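Calado Play Library, sorting table working group
Minutes of the meeting held February 23, 2019

Chair: Afonso Amaral
Apologies: one, from the Retside branch

1. Minutes of the November meeting
Approved with one correction. The order for labels was placed with Zollden, and the earlier draft gave Trukeck as the supplier.

2. Stock of building bricks
The stock list shows 2000 bricks. The check completed before this meeting covered 1122 of them. The remainder are still in mixed bags and will be checked at the next two sessions. Bricks with cracked walls or worn studs are to be set aside and written off on the existing form.

3. Sorting by color
The group reviewed the method in use at the table. Bricks are sorted by color first and by size second. Each color has its own plastic bin, and the bins stand in a row along the back edge. Bin color does not match brick color: orange bricks go in the yellow bin, red in the blue, yellow in the white. Retside asked in writing whether the bins should be exchanged so that at least the yellow bricks sit in the yellow bin. The chair noted that the written instructions and the shelf labels follow the present arrangement.

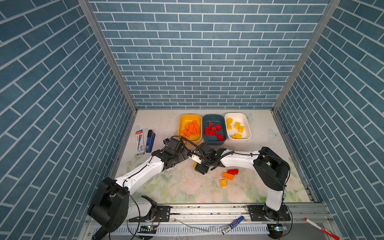 Agreed to keep the arrangement until the full check is finished, then review. Retside to be informed.

Bins are to be emptied into the storage boxes before they are full. Two members reported that small pieces are hard to find once a bin is heaped.

4. Table surface
The flowered surface remains in use. One member stated that the pattern makes small pieces harder to see and proposed a plain gray cover. Trukeck has quoted 19 dollars for a cover cut to size. Deferred pending measurements.

The surface is to be wiped down at the end of each session. Dust and crumbs get into the bins when they are slid across it. Lift the bins, wipe beneath them, and return them in the same order.

5. Stationery
Markers stay in their packaging until needed. The stapler is to be returned to the supply drawer at closing. Staples must not be used on brick bags; use the paper ties.

6. Actions
Amaral: reply to Retside on item 3.
Amaral: measure the table and confirm the Trukeck price.
All: continue the stock check and enter totals on the shared sheet.

7. Other business
None. Meeting closed.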